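4.3 Do automatic mesh checks tell the user anything?

All three programs in the study (Plillano, Varska and Ocampo) print a mesh quality score after each run. The score goes from 0 to 100, and the manuals treat a high value as grounds for trusting the stresses. We doubted this from the start, and the results have done little to change our minds.

The test set held 212 models taken from past design work and simplified only where a program refused the original input. Most were floor plates and plane frames. A smaller group came from the Triltilthorpe footbridge, where Wojcik had kept the hand calculations and every revision of the model. For each model we recorded the score, the peak bending moment and the midspan deflection. We then halved the element size and ran it again, and repeated this until two runs in a row agreed to within 2 percent. The last run was taken as the reference. This is a weak kind of reference, as a model can settle down very nicely on the wrong answer, but it is the one the programs themselves offer and it seemed fair to judge them by it.

On plain beams and frames there is nothing to report. The scores were high, the answers were right, and a student with a table of standard cases could have found them in a few minutes. We mention this only because the published benchmarks for such tools rely heavily on cases of this kind. A simply supported beam under a uniform load is a poor test of anything except the typing of the person who entered it.

The floor plates were another matter. Where a column met a slab at a single node, the peak moment kept rising with each finer mesh, as theory says it must, and the score rose along with it. In other words, the user was told that the model was getting better while the number most likely to be used in design was running away. Varska does print a warning about point supports, although it appears in the log file, below a long block of solver messages, and we would not expect many people to read it. Plillano and Ocampo print none.

We asked whether the score might still be useful as a rough ranking, so that a model with a poor score could at least be sent back for another look. It caught distorted elements well enough. It missed wrong releases, missing springs and loads applied to the wrong member, and these made up most of the serious mistakes in our set. A mesh score has no means of seeing such things, and it would be unfair to blame it for that. The trouble lies in how it is presented. A large green number at the top of the output page invites the reader to stop checking.

Baptiste has argued that experienced engineers ignore the score and that the harm is therefore small. This may be so in offices where someone senior reads every model. We have no data on how common such offices are, and neither, as far as we know, has anyone else. The claim should be treated as an opinion until somebody collects some.

One further group of models deserves a word of caution. Some 10 of them contained tension-only members or light membranes, and here the programs disagreed with one another by more than the mesh could explain. Plillano drops the stiffness of a slack element to zero. Ocampo keeps a small leftover stiffness to help the solution along, and lets the user change it through a setting that the manual describes in one line. Varska does something in between that we could not fully work out from the documents supplied. Each approach can be defended for a lightly wrinkled roof. None of them should be trusted once large folds form and the material begins to rest on itself or on a surface below (Figure 6), since contact is left out of all three. The mesh score is printed for these runs as well, and it was usually high.

We are often told that the remedy is better training. Perhaps, but a simpler step would be to remove the score from the front page and print the change in the main results between two mesh sizes in its place. That figure is also open to misuse. It does at least concern the quantity the engineer is going to design with, and it would have exposed the column problem at once. Until something of the sort is in place, we advise readers to run every plate model at two mesh sizes or more, to keep a hand estimate of total load and reactions next to the output, and to give the printed score no weight in deciding whether a model is fit for use. 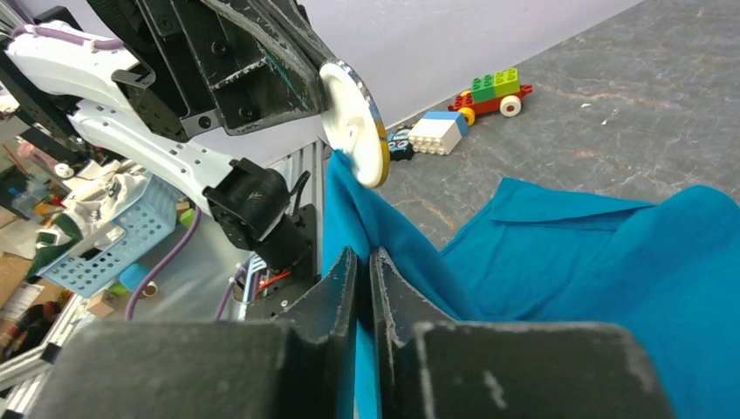 Figure 6. Large folds in a teal-blue cloth, gripped and raised to a peak, with part of it spread over a dark grey surface.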